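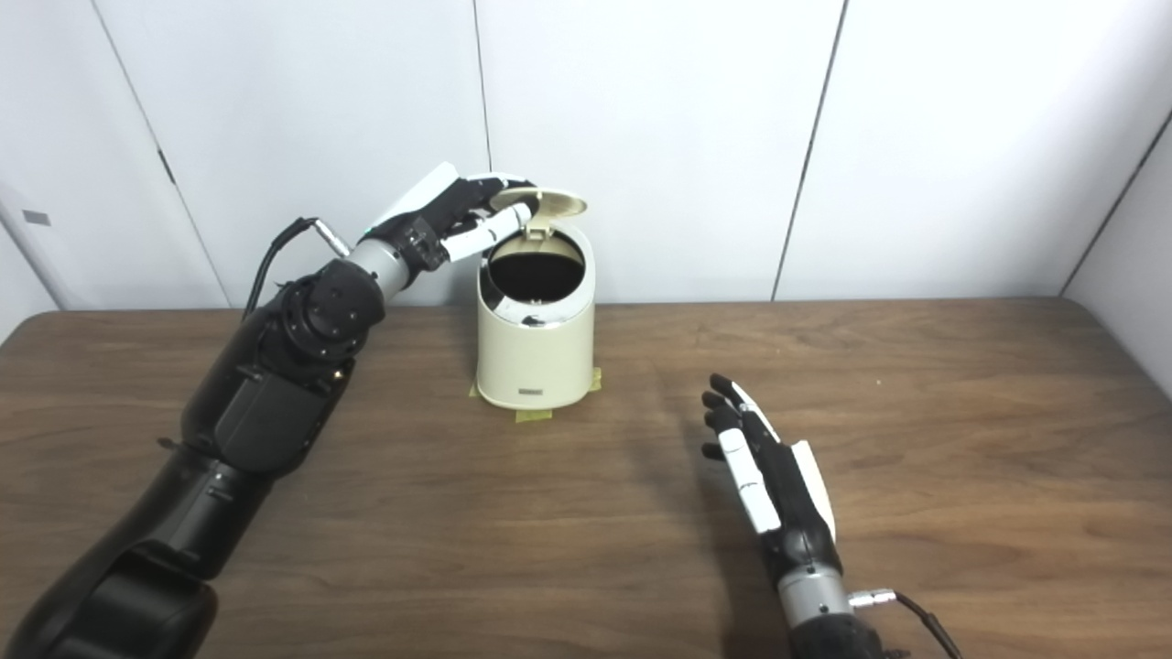

Graphs, Trees and Networks: A Working Course
Ieva Siliņa and Olanrewaju Fashola
Haltbridge Textbooks, second edition
Paperback and e-book

Graph theory is often the first subject where a student of computing must write a full proof and also write a program which agrees with it. The present book was made for this moment. It goes from the definition of a graph to flows in networks, and in every chapter the same small set of graphs comes back, so the reader can see an old example with new eyes.

The text grew from the lecture notes which Ieva Siliņa used for her second-year course in Villport. The notes were first photocopied, then typed again, and then corrected by several groups of students, who were strict. Olanrewaju Fashola joined later and wrote the chapters on colouring and on matching, and also nearly all of the program listings.

The book has 19 chapters. Each one is planned for a week of study, but chapters 7 and 8 (shortest paths, and the proof that Dijkstra's method is correct) usually need more time if the students have not met a priority queue before. Teachers with a short term can leave out chapters 14 to 16 without damage to the rest.

What the reader should know before
Sets, functions and proof by induction. A reader who is not sure about induction will find a short repetition in Appendix A. Some experience with programming is expected, in any language. No calculus is used, and matrices appear only in chapter 12, where the needed facts are stated at the beginning.

Contents in short
Graphs and how to store them. Walks, paths and cycles. Connected graphs. Trees and spanning trees. Searching in breadth and in depth. Directed graphs and ordering of tasks. Shortest paths. Euler and Hamilton. Planar graphs. Colouring. Matching in bipartite graphs. Flows and cuts. Random walks on graphs. Hard problems and what one can still do with them.

About the exercises
There are 200 exercises. They are put at the end of the sections and not at the end of the chapters, and the difficult ones carry a star. Full solutions are printed for 70 of them. For the others there is a separate booklet for teachers, which we send after a request from a school or university address. Please allow us some days for the answer, as the requests are read by a person.

Many exercises ask for a drawing. We recommend a pencil and squared paper. The wide outer margin was kept in this edition because readers wrote to us that they use it for small graphs.

Changes in the second edition
The section on minimum spanning trees was written again from the beginning, and Kruskal's method now comes before Prim's. The proof of the five colour theorem has one more figure. The pseudocode has the same form in all chapters; in the first edition chapter 9 was different from the others, and this was a source of confusion. The index is longer. Known errors of the first edition were corrected, and we thank Daniyal Abbasi for his patient list of them.

The numbering of the exercises has changed in chapters 4, 9 and 11. If a class uses both editions together, the teacher should have the table of old and new numbers, which is on the last page of the book and is also sent with the booklet.

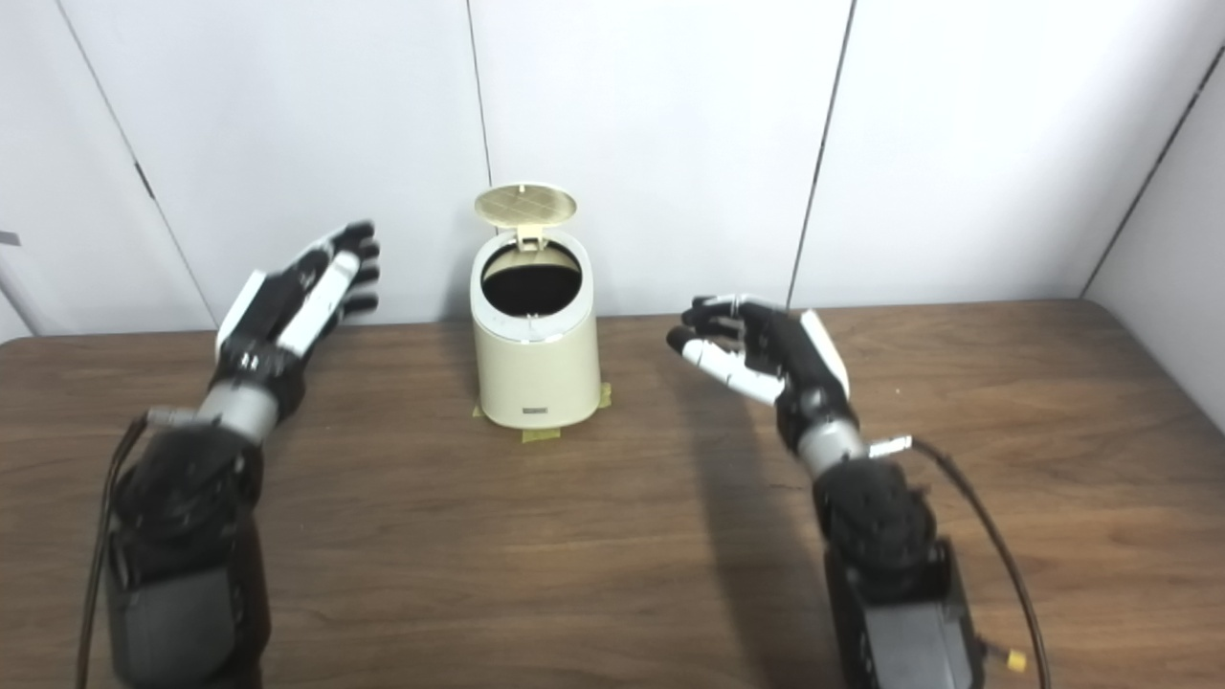
Can the book be used for study alone, without a course?
Most of it can. The first 10 chapters were written with such a reader in mind, and their printed solutions are longer than the later ones. From chapter 11 on it helps to have somebody who reads your proofs, a teacher or a fellow student.

The program listings
All listings are in Python and use only the standard library. They are written to be read, so they are not the fastest possible. The files can be downloaded with the code which stands inside the front cover. In the e-book the code is on the page after the title. The listings in chapter 13 need a little patience on an old computer – the largest network there has many thousands of edges.

From readers
"I taught from it in May for the first time. My students complained about the starred exercises and then they asked for more of them. The chapter on matching is the best I have used at this level." Morenike Bashir, lecturer

"Clear and not too heavy. I would like more on planar graphs. The order of the proofs is sensible, and I could follow nearly everything by reading slowly." Chidubem Nwachukwu, student

Format and ordering
The paperback is sewn and it stays open on a desk after it has been used a little. The e-book is a PDF with linked exercises and solutions; the type can be enlarged, but the lines do not flow again on a small screen, so we do not recommend it for a telephone. Both can be ordered directly from Haltbridge or by any bookshop. Schools which order a class set should write to us before paying, because the price is then different.

An inspection copy is available for teachers who plan to use the book in a course. Please give the name of the course and the expected number of students.

Also by Ieva Siliņa: First Proofs, with Ekpo Press.

Page last changed August 14, 2022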